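Grippers and Household Packaging: Ground Rules for the Sorting Table

These rules apply to any gripper work with used packaging on a table, hand-held or arm-mounted.

Cover the table with a cloth you can wash. Pull it flat and keep cords off it. Rinse cans and cartons beforehand and let them dry overnight. Anything with a sharp torn edge goes straight in the bin.

Set the grip force for the softest item on the table. Film wrappers need very little. Close slowly, and stop when the fingers meet resistance.

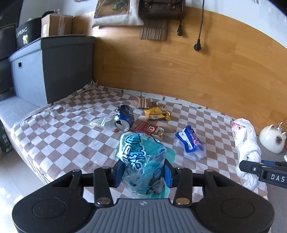 Snack wrapper held between the blue finger pads, with a can and cartons behind it.

Pick up one piece at a time. If two grippers are in use, agree on who reaches first. Keep bare hands out from between the fingers while the tool is powered.

Wipe the pads with a damp cloth after every session. Sugar from drink cans builds up fast. We replace ours at 4000 cycles, or sooner if the surface looks shiny. Pfister pads and Giker pads are different thicknesses, so don't mix them on one tool.

Write down any dropped item and the force setting in use. Log sheets are kept for 9 months.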